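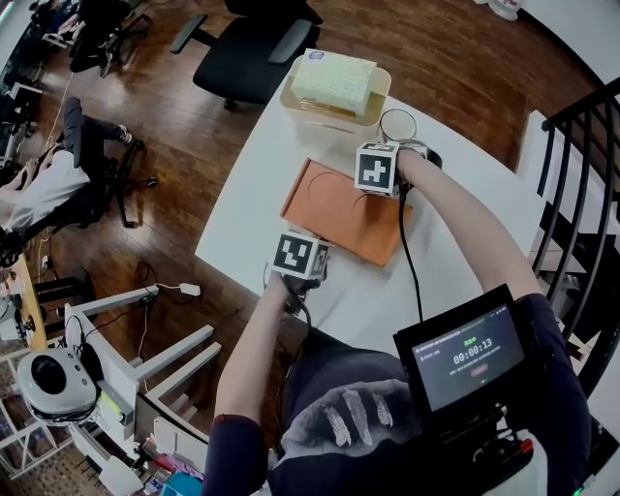

Provora is a pair of hand-held grippers built in a shared workshop in Trullano. The design was started by Yolanda Rengifo, who adapted an older tool called Penner. It lets a person record two-handed tasks at a table, and the recordings are later used for teaching robot arms.

Each gripper carries a white cube with printed black-and-white markers on its faces. The first version weighed 298 grams, and the present one weighs 190 — the difference comes mostly from a thinner handle.
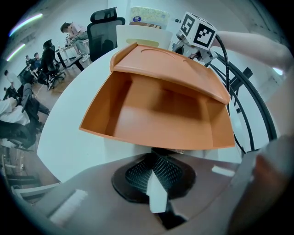
Orange box with raised lid; marker cube at right.

Opening and closing a box is one of the usual tasks. The lid is held at one corner while the other hand keeps the base in its place. 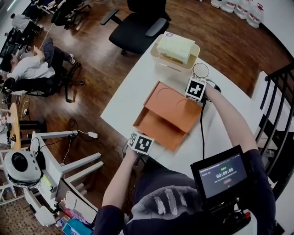

A full session has 100 recordings, divided between 3 operators. The files are stored under the name Hendham, which was the working title of the project until December. The drawings of the handle were last revised on 1/8/21.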